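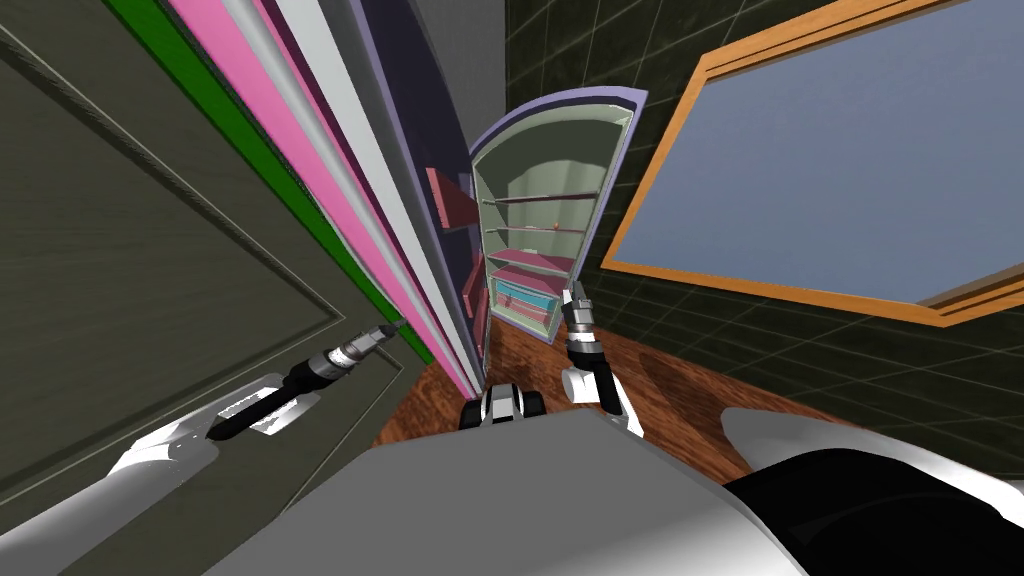
Olive-green door with raised moulding, dark green tiles opposite.

Listska – old house repairs list
Subject: Re: Panelled door sticking, and paint lifting on the moulding
From: Maj-Britt Strand

The earlier message is quoted in parts, with my replies under each part. I have left out the bit about the letterbox as two people have answered that already.

> We have a four-panel door between the hall and the back kitchen in our
> house in Trelley. It has started to stick at the top on the handle side.
> It was fine all winter and has got worse since the start of July. My
> brother-in-law says to plane it, but I am nervous about taking wood off
> and then having a gap.

Leave the plane alone for now. A door that sticks at the top corner on the handle side has usually dropped, or rather leaned, and the usual cause is the top hinge. Open the door halfway, take hold of the handle and lift. If you feel any movement at all, look at the top hinge while someone else lifts. You will see either the screws moving in the frame or the pin moving in the knuckle.

Screws moving is the easy one. Take out one screw at a time, with a wedge under the door so that the weight is off. If the hole is worn, glue in a piece of softwood dowel, let it set overnight, trim it flush and drill a new pilot hole. I have seen people use matchsticks and they do hold for a while. I used them myself on a cupboard and they lasted two years. On a full-sized door I would use dowel.

If the pin is worn you need new hinges. Measure the old ones before you buy anything. Old hinges are often a slightly odd size and a modern one will sit proud in the recess or leave a gap at the end. Nugroho in the old market building keep a drawer of second-hand brass butts, and they will let you go through it if you bring the old hinge with you. They shut between one and two.

If neither of those moves, then it may be the wood. Run a strip of thin card round the edge with the door shut and mark in pencil where it catches. If it catches on a length no longer than your hand, coarse paper round a block will do the job. Do it on a dry day and remember that the bare edge has to be painted again, including the top. The top edge of most doors has never seen a brush, and that is where the damp gets in.

> The second problem is the paint. It is a dark green gloss, I think put on
> in the eighties, over something cream. It is coming away along the raised
> moulding round the panels, and there are dark lines in the grooves where
> it has cracked. The flat parts are sound. Do I need to strip the whole
> thing?

No. If the flat parts are sound, keep them. Try the edge of a blunt scraper on them in a few places, and press a bit of strong tape on and pull it off sharply. If nothing comes with the tape you have a good base and it only needs washing and rubbing down.

One thing before you rub anything down. You have a cream coat under the green and you don't say how old the house is. Old cream gloss very often has lead in it. Buy a test kit and test every layer down to the wood. If it is positive, don't dry sand it and don't use a heat gun. Use wet-and-dry paper with plenty of water, wipe up as you go, and throw the cloths away in a sealed bag. Keep children out of the hall until you have finished and washed the floor. If there is a lot of it, get someone in who does this for a living.

The moulding cracks where it does for a simple reason. The panel is meant to move in its frame with the seasons, and every coat of paint glues it a bit tighter. Sooner or later the paint gives at the join. You can fill the groove and it will look very smart until the heating goes on. I would clear the groove out with a shavehook, prime the bare places thinly and leave the join to open and close as it wants. You will get a hairline. My own doors all have one and I stopped noticing.

For primer, I have used Prollidine on three doors now and have no complaint. It is thin, so it gets into the corners without filling them, and it takes 90 minutes before you can touch it. The tin says to recoat the same day. I leave it until the next morning. It does smell, and you will want a window open.

> Last question. My wife would like a different colour on the hall side and
> wants to keep the green on the kitchen side, where it goes with the
> tiles. Which colour goes on the edges?

There is an old rule for this and most painters still follow it. The edge with the lock in it matches the side that opens towards you, in other words the room the door swings into. The hinge edge matches the other side. If you stand in each room with the door open, the edge you can see then matches the face you can see. Work it out with the door open and write it in pencil on the edge itself before you start, as it is easy to get muddled once the handle is off.

The same goes for the frame. The break in colour comes at the stop, so that with the door shut each room has only its own colour. Run the line down the corner of the stop with a small brush. Tape is all right if you pull it off before the paint is hard.

Order of work for a four-panel door, as I do it: mouldings, panels, the middle upright, the cross rails, the outer uprights and then the edges. Take the handle off. People paint round them and it always shows.

If you keep the green on one side you will have trouble matching it. Take a chip the size of a thumbnail to the paint counter, and take it from behind the handle plate, where the light has not got at it. Even so the new paint will look darker for a few weeks. I matched a green for my own back door and it came to 284 on the shop's mixing card, which will mean nothing anywhere else, so keep the label from the tin. A small tin will do one side twice over with some left for repairs.

> Sorry for such a long message. I did look in the archive first.

No need to be sorry. The archive search only goes back 10 months at present. There is a longer set of notes on hinges in file 7 in the members' folder, with drawings, and the part on rising butts may be useful if your kitchen floor is out of level. Check that before you order anything.

Please write back and say what you find at the top hinge. If it is the screws you could have it done before tea, and the painting can wait for September.

Maj-Britt Strand

--
You are receiving this because you are a member of Listska.
Please trim quoted text when you reply.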